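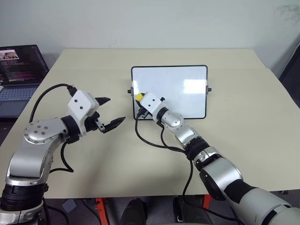 Portátil abierto sobre la mesa, con la pantalla encendida.

Cómo hacer copias de seguridad de tus fotos sin volverte loco

21 de febrero de 2018

Vamos rápido, que esto se hace en una tarde. Necesitas: un ordenador, un disco externo y paciencia para borrar repetidas. Nada más.

Mi caso: 3.607 fotos repartidas entre el móvil viejo, el móvil nuevo, dos tarjetas y una carpeta llamada "varios2". Después de limpiar, bastante menos. Las del viaje de julio las tenía en tres sitios. Tres.

Paso 1. Juntarlo todo

Crea una carpeta en el ordenador. Nombre: ENTRADA. Copia dentro todo lo que encuentres, sin ordenar. Copia, no muevas. Si se corta el cable a media faena y estabas moviendo, adiós fotos.

Una subcarpeta por cada origen: movil_viejo, movil_nuevo, tarjeta_a, tarjeta_b. Sin tildes ni espacios en los nombres, algunos programas de copia se atragantan.

Paso 2. Quitar repetidas

Yo uso Trurkano, versión gratuita. Abres, eliges la carpeta ENTRADA, botón Comparar. Tarda. En mi caso 59 minutos, con el portatil enchufado y la suspensión desactivada (Ajustes, Energía, Nunca). Importante lo de la suspensión, la primera vez se me durmió y vuelta a empezar.

Marca "comparar por contenido", no por nombre. Las cámaras repiten nombres al cambiar de tarjeta y te puedes cargar una foto buena.

No borres directamente. Manda las repetidas a una carpeta aparte y la vacías dentro de unas semanas.

Paso 3. Ordenar por año y mes

Estructura simple:

FOTOS / 2017 / 2017-07
FOTOS / 2018 / 2018-01

Ya está. Lo de carpetas por persona, por evento, por perro... se abandona al mes. Si quieres poner algo, lo pones detrás: 2017-07 playa.

Las que no tienen fecha (capturas, lo que llega por mensajería), a una carpeta SIN_FECHA y otro día será.

Paso 4. Primera copia, al disco

Conecta el disco externo. El mío es un Stumex normalito, pero vale cualquiera con sitio libre. Copia la carpeta FOTOS entera. Al terminar, botón derecho, Propiedades en las dos carpetas y compara el número de archivos. Tiene que coincidir. Si no coincide, repite solo el año que falle.

Abre 20 fotos al azar desde el disco. De años distintos. Si se ven enteras, bien.

Expulsa antes de desenchufar, porfavor.

Paso 5. Segunda copia, fuera de casa

Dos opciones:

Otro disco, en casa de un familiar o en un cajón del trabajo.
Un servicio en la nube. Probé Awan y Zirkness. Me quedé con Zirkness, sube más lento pero deja elegir carpetas. Awan se empeñaba en subir el escritorio entero.

La primera subida va para largo, déjala por la noche.

Cada cuánto

Una vez al mes. Alarma en el móvil. Lo nuevo a ENTRADA, ordenar, copiar al disco, y la nube que se sincronice sola.

Dudas que me llegan

¿Vale un pendrive? Para llevar fotos de un lado a otro sí. Como copia única no.

¿Y los vídeos? Igual, pero en carpeta aparte, que ocupan una barbaridad.

¿Cuándo cambio el disco? Yo, a los 5 años. Antes si hace ruidos raros.

Otro día subo cómo escanear las de papel.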